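Section 3: Fitting and Filling the Drawers

You've built the body of your Grastonent desktop cabinet, and now comes the fun part! Take your time with the drawers — a few careful minutes here give you a cabinet that glides nicely every day.

1. Stand the cabinet upright on a flat, steady table, with clear space in front for a drawer at full reach.

2. Start with the bottom drawer. Tilt the front up slightly, set the back edge on the runners, then lower and push gently.

3. Work upward, closing each drawer before you fit the next.

CAUTION: Never open more than one loaded drawer at a time. The cabinet can tip forward.

4. Check the handles. If one wiggles, tighten its screws from inside the drawer by hand. Please don't use a power driver!

5. Pull the bottom drawer well out while it is still empty and look along both sides. The gaps should match.

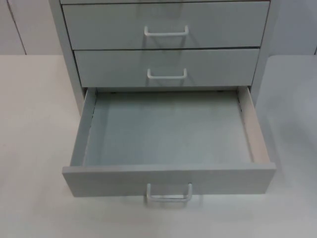
6. Slide it back in slowly. If it rubs, lift it out and seat it again — most sticky drawers only need a second try.

NOTE: Put heavy things like staplers and tape down low, and save the upper drawers for pens, cards and all those lovely small bits. A liner (part 727) keeps them from rolling.

7. Wipe the fronts with a soft, damp cloth and dry them right away.

Spare handles and screws are listed under part 2466.

Guide written by Tania Fakir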